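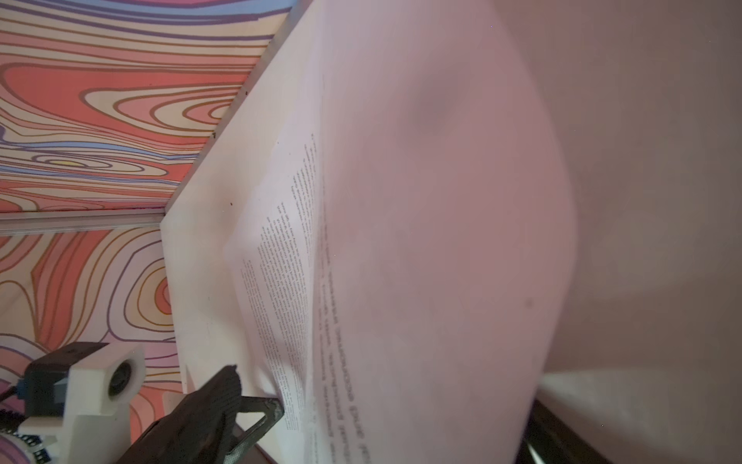 3. Materials and Procedure

3.1 Municipal notices and how they were collected

The towns of Lostthorpe and Erngate both send printed notices to households when a street, water or zoning change is planned. Lostthorpe mails its notices flat in a large envelope. Erngate folds its notices twice and puts them in with the quarterly water bill. We asked both town offices for every notice sent over a period of nine years and received 1242 items. Duplicates and reprints had already been removed by the Erngate office. For Lostthorpe we removed them ourselves, using the notice number and the first line of the body text.

A notice was kept in the sample if it asked the household to do something by a set date, such as move a vehicle, return a form or attend a hearing. Notices that only gave information were left out. From those that met this rule we drew 135 for close coding, stratified by town and by type of request. Over half of them deal with water service.

3.2 Layout coding

Each notice was coded for heading size, column count, line length and the position of the deadline. Figure 2 shows small body type in narrow columns beside a line of larger, bolder type. We use the term "dense" for notices with body text set in two or more columns and no blank line between paragraphs. All other notices were coded as "open." The position of the deadline was recorded as top third, middle third or bottom third of the page, and as a separate item if it appeared more than once.

Figure 2. Printed sheet with narrow columns of body text and a larger line of type.

Two coders worked separately and did not see the town's own record of responses. Disagreements were settled by going back to the paper copy. Most of them concerned line length in notices with a table, where the coders had measured different parts of the page. We changed the coding guide after the first batch so that tables were skipped, and the first batch was then coded again from the start.

3.3 Response records

Response was measured as the share of addressed households that did what the notice asked before the deadline. Lostthorpe logs returned forms by date of arrival. Erngate logs them by postmark, which gives its households a small advantage — usually a few days — when the two towns are compared directly. For this reason all main comparisons are made within a town, and the pooled results in Section 4 are given only for reference.

Readability was scored with the Janditz scale, which counts clause length and uncommon words but takes no account of layout. Scores were computed on the body text alone. Headings, addresses and the legal paragraph at the foot of the notice were excluded, as that paragraph is nearly identical across all Erngate notices and would have pulled the scores together.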